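Can Machines Do the Chores Yet?
Speaker notes, Skindholm Forum on Work and Automation
28 September 2020
Speaker: Liv Strömberg

Slide 1. Opening
Thank the organizers and Maj-Britt Sundqvist for the introduction. State the question plainly. The audience includes facility managers, care providers and two local councils. They have been told for years that help is on the way, and they would like to know when to put it in a budget.
Give the short answer now: some chores, in some rooms, with a person nearby. The rest of the talk explains the word "some."

Slide 2. What we mean by a chore
A chore is a job that most adults can do without instruction. Clearing a table is a chore. So is restocking a parts bin or wiping down a bench at the end of a shift. The Institute uses the same term for household and shop-floor work, as the movements are much the same. Pick an item up, carry it, put it down in the right place, go back for the next one.
Do not spend time on floor cleaning. That market is established and will come up in questions anyway.

Slide 3. The Zoltwood trial
Zoltwood gave us access to one packing area from April onward. Over the trial period the system attempted 2,151 picks. Explain that a pick counts as complete only when the item is set down where it was meant to go. Lifting alone does not qualify.
Results were strong for boxes of a single size. They fell when the staff returned to their normal practice of mixing goods on the same bench. Management had not expected this. The floor staff had.
Pause here. Allow one question if a hand is up.

Slide 4. Speed
A trained worker cleared the test bench in 2 minutes. The machine needed 20. Say both numbers slowly. For overnight work the difference may be acceptable, and Zoltwood has said as much. In a kitchen before dinner it is not.
Refer to the Grigaitė report on supervision costs, which is in the handout. Its main finding is that time spent watching the machine is rarely entered in the accounts.

Slide 5. The household table
Move from the shop floor to the home. The difficulty is variety. Bottles, plates, cups and soft toys can all end up on one table, and each calls for a different grip. A bottle gives the fingers something upright to close on. A plate lies flat and has to be taken by the rim. A see-through cup is hard for many cameras to locate, and a plush toy changes shape when squeezed.
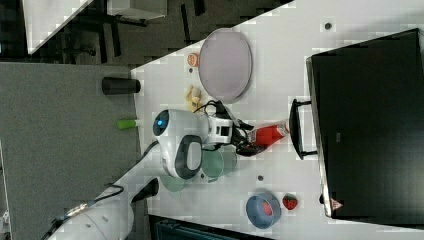 The second difficulty is judgment. A person clearing up knows which cup is finished with and which one its owner is coming back for. Our systems hold no such knowledge unless it is supplied to them, and families do not agree among themselves on the rules. The Sudano household study asked residents of 50 homes where a clean bowl belongs. Read out two or three of the answers from the handout if time allows.

Slide 6. Safety and liability
Keep this brief. The legal session covers it in full after lunch. The Institute's position is that no arm should operate in a room with small children unless an adult is present and able to stop it.

Slide 7. Recommendations
For shop floors: begin with one task and one type of item. Record supervision hours from the first day.
For care providers: do not reduce staffing in expectation of a machine. Trials are welcome, and the Institute will assist with their design.
For councils: ask suppliers for results from rooms they did not arrange themselves.

Slide 8. Questions
Maj-Britt Sundqvist will chair. If asked for a date by which a home machine will be ready, decline to give one and return to the figures on slide 4. Printed copies of the handout are at the registration desk.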